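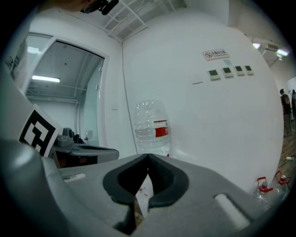

### 3.2 Collection of Bimanual Demonstrations

Large clear containers are a hard case for policies trained on RGB input alone. Their outline changes with the background, and depth estimates on their walls are unreliable. We therefore built the Orera subset from handling tasks with water bottles and jugs, recorded with a pair of hand-held grippers and no robot in the loop. Each gripper carries its own wide-angle camera, fixed so that the finger pads stay in view. The wide lens also takes in a good deal of the room: a ridged bottle against a white wall gives few edges to track, while the no-smoking sign and the row of wall panels give many. We kept such fixtures in place for the whole collection.

Operators worked in pairs of shifts under a protocol written by Bayu Yusof. Each operator completed 50 practice episodes before any data were retained. An episode starts with both grippers open and ends when the object has been released. Operators were told to keep their forearms apart and to avoid turning a marker cube away from the head camera for long periods.
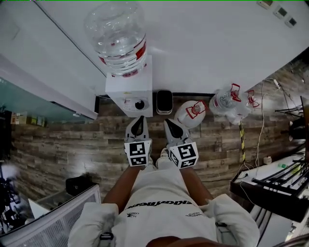 **Figure 4.** Head view during collection. The operator holds one gripper in each hand; fiducial markers are fixed to the white cube on each device.

The head view serves two purposes. It supplies a shared reference for the relative pose of the two grippers, and it gives the policy context that neither gripper camera has when its target is close.

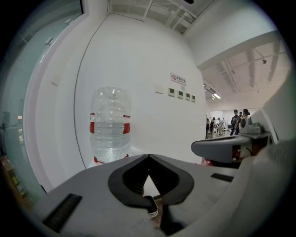 Of 3,000 recorded episodes, 1,996 passed all checks and were used for training. An episode was dropped if marker tracking failed in the head view during a grasp, if the three streams could not be aligned, or if the object left the work area. Most rejected episodes fell under the first rule. We did not crop the gripper views or mask people in the background, as early trials with masking gave less stable grasp timing on the Rahman test split.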